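Home | Projects | Reports | People | Contact

Robot Work Area Rules: What We Follow and What We Should

Term project report, Gratdale student robotics lab

Started this in March as a safety checklist. Ended up more like a report on how the lab runs, because most of the problems weren't safety problems exactly. They were setup problems. Table not cleared, nobody sure who had the arm on, recordings saved with no notes. The project is called Gritance, it's about picking up and placing soft items, and the rules below are the ones I think should go with it. 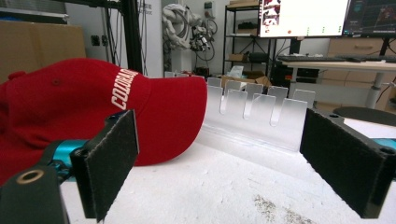

Tsion Tilahun
Project lead and report author, Gritance

1. Method

Read the lab handbook. Sat in on sessions. Then went through 54 saved session logs and checked each one against the handbook, line by line. Slow. Logs are kept in Kazemi, our logging sheet, and a lot of the fields are optional so people skip them. I only counted a rule as followed if it was written down. That's harsh - somebody may have done the check and not typed it - but there was no other way to do it fairly.

2. What the handbook says now

Clear the table before a run. One person on the controls, one person watching. Emergency stop has to be reachable by the watcher, not just the operator. Hair tied back, no loose sleeves near the arm. Log the objects used. No time limit on a session, which I think is a mistake.

3. What I found

Two-person rule is mostly kept. Table check is the weak one. "Clear" is never defined so everybody reads it their own way. Also the finger pads - handbook has a line about checking them but doesnt say how often or what counts as worn. Sessions went long too. After 60 minutes the notes get short and the object names get sloppy ("hat", "hat 2", "the other one"). 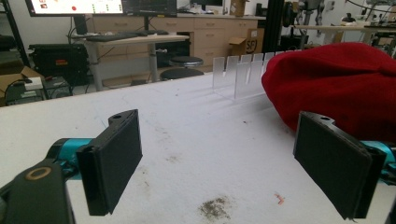
Proposed rules for table prep come next. Wipe down the whole surface before the first run and again at every object change, and write both in the log. The tabletop has scuffs and gray smudges, and those can stay, but the patch of dirt or dust near the fingers should be gone before recording. Small specks too, like the red-orange one next to it. Soft items get laid out the same way at the start unless the plan says random. If it's random, write random. Fixed items such as the clear slotted rack get a tape mark so the next person can put it back in the same spot.

Other changes I'm asking for:

- Break at 60 minutes, operator and watcher swap
- Pad check at start of session, initials in the log
- Object names from a set list, no nicknames
- Objects field in Kazemi made required
- Stop button tested before the arm moves, every time

4. Limits

One lab, one term. I know most of the people in the logs so I'm not neutral. Didn't measure whether a clean table changes grasp results, that would need a seperate study with a lot more runs.

5. Next

Draft goes to the lab meeting. If the table rule passes I'll redo the log check with the same form and compare.

Contact: Gratdale student robotics lab office | Copyright Gratdale | Back to top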